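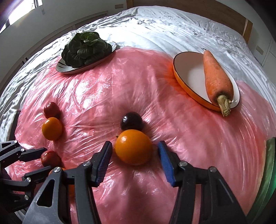 Mixed tomatoes on the pink plastic, spare bed.

**Topic: Sorting tomatoes on a bed, sheet or no sheet?**

**pralamis_patch** wrote:

Kitchen counter is 30 inches of usable space and the table is full of jars, so the tomatoes go on the spare bed. I put a pink plastic sheet over the white bed sheet and lay them out by color. Red cherry types on one side, yellow-orange next to them, big one in the middle. There's a dark cherry in there too.

Two questions. Does plastic make them go soft faster than newspaper? And is there a way to stop them rolling together? The mattress gives and every dip in the plastic collects one.

**rathore61** wrote:

Newspaper. Plastic holds moisture under the fruit and you get a soft spot where it sits. I lost 9 out of one tray that way in a wet fall.

**Annick Masson** wrote:

I've used plastic for years with no trouble, as long as they go down dry and you only leave them there to sort. Overnight is fine. A week is different.

For the rolling, put a board under the plastic. An old shelf works. Or set them stem end down, which helps with the big ones and does nothing for the cherry size.

**tendar_lane** wrote:

Why a bed at all? Egg cartons for the small ones, shallow boxes for the rest, stack them in a closet. You get your bed back.

**pralamis_patch** wrote:

I don't have that many boxes. And I want to see them all at once so I can pull the ripe ones. With boxes I forget the bottom layer and find it by smell.

rathore61, did you have yours stem up or stem down?

**rathore61** wrote:

Stem up. Could be part of it, I guess. I still wouldn't use plastic.

**Annick Masson** wrote:

Stem up puts the weight on the softer end. I'd blame that before the plastic.

**raser_beds** wrote:

That big yellow-orange one looks ready to me. Nice shine on it. I'd eat it before worrying about storage. What variety?

**pralamis_patch** wrote:

No idea, the tags washed out in May. The seedlings came from a neighbor in a mixed tray. I've been calling it the big yellow.

**tendar_lane** wrote:

Color isn't enough to go on with the yellow types. Press near the stem. If it gives a little, eat it. If it's hard, leave it at room temperature and check it again in a couple of days.

**raser_beds** wrote:

Pressing bruises them. I go by smell and by whether it comes off the vine easily.

**tendar_lane** wrote:

It's already off the vine.

**raser_beds** wrote:

Fair. Smell, then.

**pralamis_patch** wrote:

OK. I found a closet shelf, 46 inches long, and it fits across the mattress. Plastic goes back on top for sorting, then I'll move whatever isn't ripe onto newspaper in the hall. The soft ones are going into sauce tonight.

**rathore61** wrote:

Keep the hall ones out of the sun and check them every day.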